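Why Metal Has Wrinkles

Take a sheet of paper and try to stand it on its edge. It flops over, because paper is lazy. Now fold it back and forth like a fan and try again. Up it stands, looking proud of itself. You added no paper at all. All you did was give it wrinkles.

Grown-ups call these wrinkles ribs, or ridges, or corrugations if they want to sound expensive. Once you know about them, you'll find them on shed roofs, soup cans, cardboard boxes and computer cases. 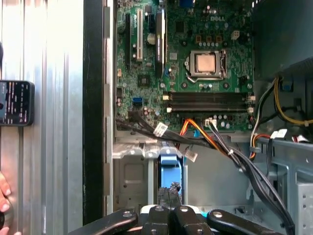 So why do folds work? A flat sheet is easy to bend because it is so thin. A folded sheet acts as if it were much thicker. To bend it across the folds, you have to stretch some parts and squash others, and metal hates both. It will put up a fight.

The toy museum in Puvomberg has a footbridge made of folded cardboard. It has 14 folds and holds up 2 bricks, 4 apples and one very calm stuffed walrus. The same cardboard laid flat couldn't hold up the walrus.
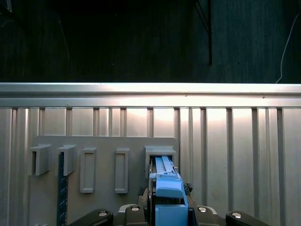 Folds do have a weak side. Your paper fan is stiff one way and floppy the other — push on it from the side and it squeezes up like an accordion. Builders have to think about which way the ridges should run. So should you, if you're planning a walrus bridge.

Try it at home: lay a flat sheet of paper across two cups and add coins until it sags. Then fold it and start over. Ask before you borrow the coins, and give back most of them.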